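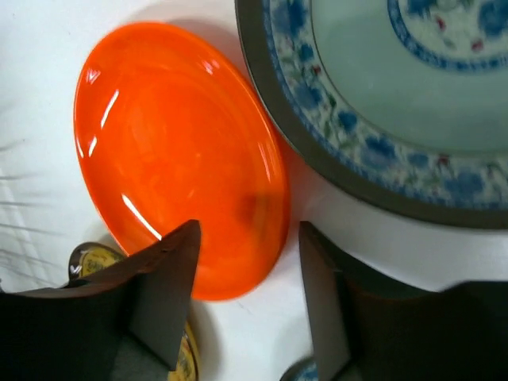

What should a household do with crockery that no longer belongs to a set?
Keep the pieces that are used every week, and pass on the rest while they are still sound.

That is the position taken by the coordinator of the tableware reuse program at Pennington, who spoke with the Wodton residents' bulletin ahead of the May collection. The program accepts plates, bowls and serving dishes from households and supplies them to community kitchens and new tenancies. Last year it received 2,845 pieces, of which 2,510 were fit to go out again.

The coordinator said the most frequent inquiry concerned mismatched items. "People apologize for them at the counter. They have one orange plate and one bowl with blue flowers on it, and they assume we only want matching dinner services. We have never asked for that."

Asked whether recipients objected to mixed colours, the coordinator said the community kitchen at Plasbridge had requested them. "They found that diners kept track of their own plate more easily. A plain white table with an oval plate here and a round patterned bowl there looks perfectly respectable."

Decorated porcelain calls for more care. Staff look over the painted band and the centre of each bowl under a lamp, and run a fingertip along the rim. "If the pattern has gone rough, we treat it as a display piece. It can hold keys or letters. We would not send it out for soup."

Glazed plates are examined for chips and for marks that remain after washing. The coordinator advised against abrasive pads. "Soak it overnight in warm water with a spoonful of baking soda. Most marks lift by morning. If one doesn't, tell us when you drop the plate off."

On storage, the coordinator favoured short stacks, with heavy bowls kept apart from oval plates. "An oval plate rocks under a round bowl. Our limit at Pennington is 4 to a stack, and the breakage sheet has been a good deal shorter under that rule."

Donations may be left at the Fleltus Hall counter during opening hours, wrapped in newspaper or tea towels. Towels are returned on request. Boxes should be marked with the donor's street and the word "crockery". The program has shelf space for 1,000 pieces at any one time and will post a notice at the door when the shelves are full.

Published March 7, 2022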